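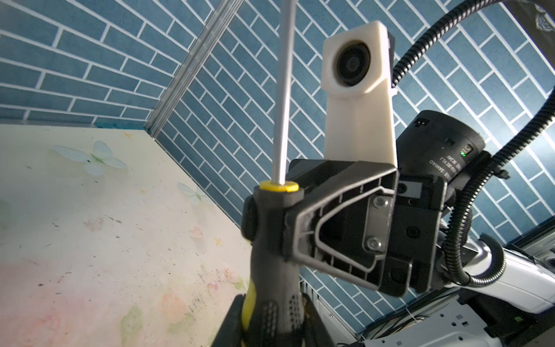
3 min read

I own too many screwdrivers and I have started to suspect that most of the advice I followed in buying them was written by people who sell screwdrivers.

The long one with the yellow collar is the one I keep coming back to. Silver shaft, gray and black handle with some yellow down the sides, a dotted texture toward the bottom where your palm goes. It came out of a bargain bin at Gruven, the hardware place on the way into Jerkbridge, and I bought it because I had lost the one I liked. I paid two dollars. I expected to lose it too.

Meanwhile there is a drawer. In the drawer is the Dallum set, 15 pieces in a molded tray, which I bought after reading three separate reviews that used the word "heirloom." I don't know who is leaving screwdrivers to their grandchildren. The tray takes up the whole drawer, so everything that used to live in there now lives on top of the fridge. Every piece has its own slot and the slots are so tight that getting one out takes both hands and a bit of swearing. I have used four of them. One of those I used to open paint.

The claim I keep running into is that handle shape changes everything. Tri-lobed, cushioned, contoured, "engineered for torque." Maybe. If you are driving screws eight hours a day I will take your word for it. I put up a shelf in August and tightened a door handle sometime after that. My hand did not have an opinion. What I do notice is whether a handle slips when my palm is sweaty, and a bit of texture seems to deal with that fine. Every handle sold now has some texture on it, including the cheap ones.

Then there's length. The usual line is that a long shaft gives you more turning force, and I repeated this for years until I stopped and thought about it. The turning comes from how fat the handle is. The long shaft just gets you to the screw at the back of the cabinet without skinning your knuckles, and it makes it easier to see when you're going in crooked. I like a long one for both of those. It is a nuisance under a sink, where I end up using the stubby one with the chewed tip that came with a bookcase.

Magnetic tips I'm undecided on. They hold the screw, sure. They also pick up every bit of metal fluff in the toolbox, and I've spent more time wiping them than I ever spent looking for dropped screws. Ask me again after the next time I drop one behind the radiator.

I also tried the organizing thing. I read a long piece by somebody called Brynjólfsdóttir (no first name given, very firm views) arguing that every tool should hang on a pegboard with its outline painted behind it. So I bought the pegboard. It's still leaning against the wall in the hall. To hang it I need to find a stud, and the stud finder I own beeps at everything, including my own arm. In the meantime the screwdrivers I really use stand in an old coffee can, handles down, which looks awful and lets me see the tips at a glance. I can grab the right one in two seconds.

Somebody will write to say a proper set would last me a lifetime. It might. The one I lost was supposed to, and for all I know it's still going strong wherever it is. I'm keeping the Dallum set for now, mostly because the tray is too big to fit in the donation box. The shelf is still up. It tilts a little to the left, and I blame the wall.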